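Visit report: Duvetti handling lab, Mikumden site

Filed July 22, 2022

The purpose of the visit was to see how Duvetti applies its written rules for manipulation work, and to decide which of them we should copy into our own procedure before the November revision. Our host was Aušra Grīnberga, who maintains the rule set. Fares Fakhoury walked us through the cell and answered questions on the controls side.

The rules fit on 2 pages. Grīnberga cut them down from a much longer binder after finding that operators were working from memory. The first page covers people: who may be inside the marked area, who holds the enabling switch, who may clear a stop. Only one person at a time has control of an arm, and handover is spoken aloud and written in the log. If the two records disagree, the session is voided.

The second page covers the work area. Cables on the floor must run along a wall or baseboard and stay out of the walking path. Containers are placed before the arm is enabled and are not moved by hand until it is disabled again. Product labels may be left on containers, but each label has to be noted in the session sheet, as a removed label counts as a change of object.

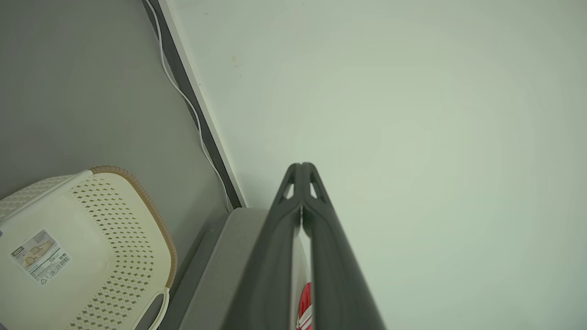

Gripper checks come next in the procedure. Fingers are inspected at the start of each shift and after any contact with a fixed surface, which includes walls and floor. The operator closes the fingers, looks at how the tips meet, and opens them again. Any chip or offset at the tip means replacement. Duvetti does not allow filing or taping, and Fakhoury said this was the rule that drew the most complaints when it was introduced. Spare fingers are kept in a drawer by the door with the date of issue written on each bag.

Speed near fixed surfaces is limited in software. The reduced limit applies within 15 centimeters of any wall in the cell model, and the operator cannot override it. We asked what happens when the model is out of date. The answer was that the cell is measured again after any furniture is moved, and that the arm will not enable until someone signs for the new measurement. We did not see this step performed.

Records are kept for 500 sessions per arm and then archived. A sheet has 9 fields. Amari, the supplier of the logging software, had proposed a longer form, but the extra fields were mostly left blank during the trial and were dropped.

Two points need follow-up. The rules say nothing about lighting, although Grīnberga agreed that a pale container against a pale wall can be hard to judge on a monitor. There is also no stated limit on how long one operator may keep control without a break. Cao will send her our draft wording on both, and she has offered to return comments in writing.

Recommended for adoption now: the spoken handover, the label entry and the ban on finger repairs. The wall speed limit depends on a cell model that we do not yet have.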